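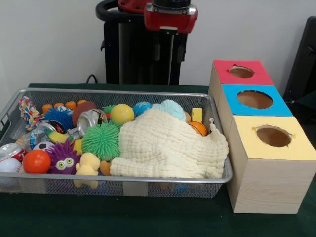
Basket and the three boxes, green cloth down.

Saturday, started late. Basket tidy-up again, Prinlow arm. Question on the whiteboard is still the same one – can this thing clear up after a kid yet, or are we just making a slow claw machine.

Setup same as before. Mesh basket filled to the rim, boxes with colored tops off to the right. Pick one thing, carry it over, drop it in, go back. Mix is meant to be mean: spiky rubber balls, cans, plush, a bottle, crinkled cloth, the little sports balls. Pretty much what you would dig out from under a couch.

Notes so far, no order:

- Plain round balls are fine. Yellow one is boring, which is good.
- Spiky balls worse than I guessed. Fingers close on the spines and the planner thinks it has the ball. It has spines. Need more squeeze, or a second check before the lift.
- Cloth. Same old story. Grabs a fold, lifts, half the pile wants to come along. Zoubi folks say pinch at the peak and shake it. Tried the pinch, havent tried the shake.
- Clear bottle is a depth problem more than a grip problem. Camera sees what's behind it. A label helps some.
- Wire mesh throws off the depth near the walls too, so anything leaning on the side gets a bad pose. Put this in the April notes as well and did nothing about it.

Time per pick is still bad, around 78 seconds when it has to replan. A bored eight year old would beat it easily. But the eight year old wanders off, the arm doesn't. That is the only argument I've got for the chore side right now.

Shop floor is another matter. The Fikness people want mixed returns pulled out of bins and they dont care if it's slow overnight. They care about dropped parts and about someone having to come in and reset it. So we should be logging resets, not just picks. Add a column.

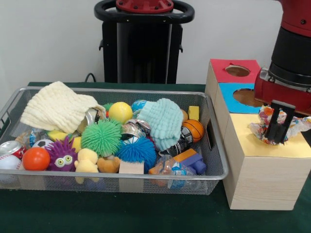
Crumpled paper is the one I keep coming back to. Weighs nothing, gives when you squeeze it, and force sensing barely knows it's there. For the light stuff I want the finger gap checked after closing, and again over the box before we call it a place. The old script only checks once. That's how we got log line 241, where it reported a clean drop with nothing in the fingers.

Box holes: edges are getting ragged on the tops. Cut new ones or tape them, before somebody asks if the hole size is part of the test. Might be simpler to go to open bins, a real toy bin doesnt have a lid with a hole in it anyway.

To do
- finger gap check, both places
- resets column
- shake move for cloth, 5 tries at least before giving up on it
- ask Tistau for the softer finger pads, 2 sets
- write down the fill order so the next person can rebuld the pile

Would I have one at home. No. Would I leave one running on returns bins over a weekend – maybe, with the reset number in front of me first.

Search this notebook Go Advanced

Comments (3)

benchside: For the spiky ones, come in slower and close past first contact. We lost a week to the same thing.

reader_k: How do you score it if two things come up together? We count it as a miss but people argue.

mesh_hater: Line the inside of the basket with paper for one run and see if the poses get better. Cheap to try.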